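Clearing out the middle drawer

I've finally done it. After the hall carpet and the great marmalade disappointment of February (those of you who bought a jar, I'm sorry, and thank you for your kindness), I had run out of reasons to put off the kitchen drawer. You know the one. Everybody in Nillthorpe has one, and if you say you don't then I'd like to come round and look.

Ours came with the house. The cabinet was my aunt's, bought in Rullholm when she was first married, and the middle drawer has stuck for as long as I've been allowed to open it. You lift a bit, pull to the left, and mutter. My wife has a different method involving her knee, but we both get there in the end.

I emptied the lot onto newspaper and sat down with a pot of tea, thinking it would take me an hour. It took the whole afternoon and most of the evening! There was a bus timetable for a route that stopped running before the bypass opened, a recipe for parkin in handwriting I don't know, birthday candles, a key, another key, and a receipt from Statham's the ironmongers for a bag of tacks and a tin of paraffin. I miss Statham's. You could go in for one screw and Mr Statham would sell you one screw, in a paper bag with the top folded over.
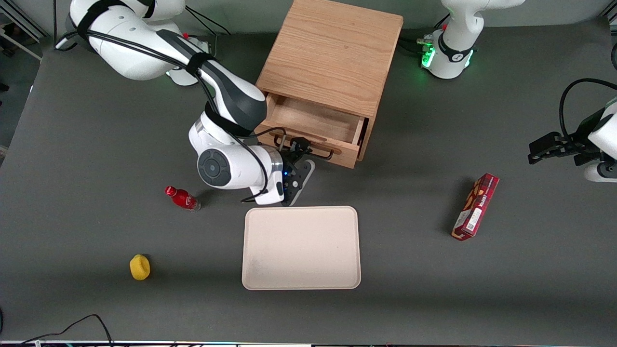 Lachlan MacAulay

Anyway, the sticking. I asked at the allotment and had four different answers before I'd got my gloves on. Candle wax on the runners was the favourite, and I had the birthday candles to hand, so that's what I tried first. You rub it on fairly hard, slide the drawer in and out a few times and then rub on some more. Dry soap does much the same job, and it smells nicer if you keep tea towels in there. What you mustn't do is use cooking oil, which I did once on the shed door and regretted all summer (it goes tacky and then everything sticks to it, including moths).

The wax helped a lot, but there was still a catch halfway. So I took the drawer right out and turned it over, and there on the underneath was a pencilled number, 1,942, and the name Ngubane in lovely looping letters. I've no idea what the number is. My wife thinks it's a stock number from the shop, I'd like it to be something more romantic. If anybody had family in the furniture trade over Rullholm way and knows the name, do please tell me, I'd love to hear.

The catch was a tack, by the way. It had worked its way up through the runner and was scraping along the side every time. I can't prove it was one of Statham's but I have my suspicions.

Most of what came out has gone to the tip or the hall. I kept the parkin recipe and had a go at it, and it wants a good deal longer in the oven than the 36 minutes it says, so either their oven was fiercer than ours or they liked it runny. I'll bring a tin to the swap morning on 26th October and you can judge for yourselves. Bring your odd keys too, I've got 2 here that must fit something.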